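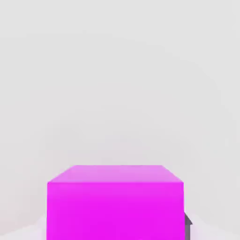 Antes de tocar nada de la política de control conviene dejar bien montado el simulador, que es donde yo perdí más tardes cuando empecé con Setis. En esta sección preparo contigo el experimento de oclusión, el que usamos para medir si el estimador de pose sabe decir «no lo veo bien» en vez de inventarse una posición. La idea es sencilla: un bloque grande de color muy vivo tapa casi por completo una pieza gris y el modelo tiene que trabajar con la puntita que le queda a la vista. Con el bloque magenta y esa esquina gris oscura que asoma por la derecha ya tienes un caso difícil de verdad, porque de la pieza no se ve lo suficiente para saber qué forma tiene. ¡A mí me encanta este caso!

4.1 Lo que necesitas

El paquete Setis instalado (sección 2), la biblioteca de objetos Flamari descomprimida en la carpeta de trabajo y el perfil de cámara Werberg. Si vienes de la versión de octubre, borra el perfil viejo antes de copiar el nuevo. Los dos se llaman igual y el programa carga el primero que encuentra, sin avisar (sí, ya lo sé, está en la lista de cosas por arreglar).

4.2 Preparar la escena

1. Abre Setis y crea un proyecto vacío. Yo lo llamo siempre «oclusion_base», pero ponle el nombre que quieras mientras no lleve tildes ni espacios.

2. En la pestaña Escena, elige el fondo liso gris claro. Nada de texturas por ahora, que ya habrá tiempo de complicarse la vida.

3. Carga el bloque de Flamari y asígnale el color magenta saturado. Deja el material en mate.

4. Carga la pieza objetivo y colócala detrás del bloque. Muévela hacia un lado poco a poco hasta que asome solo una franja.

5. Coloca la cámara casi de frente, un poco por encima de la cara superior del bloque. Tienes que ver dos caras, la frontal y la de arriba. Si ves tres, has girado de más.

6. Fija la semilla en 3631. Es la que usé para las tablas de la sección 6 y, si pones otra, tus números no van a coincidir con los míos.

7. Guarda y pulsa Comprobar. El programa dibuja una sola vista y te dice qué porcentaje de la pieza queda oculto. Para este experimento quiero un 80 % como mínimo.

Nota: el bloque puede salirse por la parte baja de la vista y no pasa nada. Al estimador no le hace falta verle la base. Durante un tiempo me empeñé en encuadrarlo entero y lo único que conseguí fue alejar tanto la cámara que la pieza se quedaba en cuatro píxeles.

Precaución: no subas la luz ambiental para «ver mejor». El fondo y la superficie de apoyo ya son muy claros, y con más luz el límite entre los dos desaparece. El estimador usa ese límite para calcular la altura, así que los errores en vertical se disparan.

4.3 Lanzar la serie

1. Ve a Series y elige Variación lateral.

2. Pon 20 pasos. La pieza se desplazará un poquito en cada uno, siempre detrás del bloque.

3. Marca la casilla Guardar incertidumbre. Viene desmarcada y sin ella la serie entera no te sirve para nada (me ha pasado más veces de las que voy a confesar por escrito).

4. Pulsa Ejecutar y vete a por un café.

Al terminar tendrás una carpeta con las vistas y un archivo de texto con dos columnas importantes, el error de posición y la incertidumbre que declara el modelo. Lo que buscamos es que suban y bajen juntas. En la serie larga que hicimos en el laboratorio de Palma, con 114 escenas, el método con votación por bordes lo conseguía bastante bien cuando se veía al menos una esquina de la pieza. Cuando solo quedaba a la vista un lado recto, el error crecía y el modelo seguía tan seguro de sí mismo. Todavía no tengo una buena explicación para eso; sospecho de la pérdida angular, pero es solo una sospecha.

4.4 Si algo sale raro

El bloque aparece con la parte alta de la cara frontal más clara que el centro: es normal, viene de la iluminación. No intentes corregirlo pintando la cara.

El suelo coge un tono lila junto al bloque: también es normal, es luz rebotada. Si te molesta puedes desactivar los rebotes en Opciones de dibujo, aunque entonces apúntalo en tus resultados, que cambia la segmentación.

La incertidumbre sale a cero en todos los pasos: vuelve al paso 3 de la sección 4.3.

Comprobar se queda colgado: cierra, borra la carpeta temporal del proyecto y abre otra vez. Si sigue igual, revisa que el perfil Werberg esté en la raíz y no dentro de una subcarpeta.

Guarda una copia del proyecto tal y como está ahora, porque en la sección 5 lo vamos a reutilizar con dos bloques.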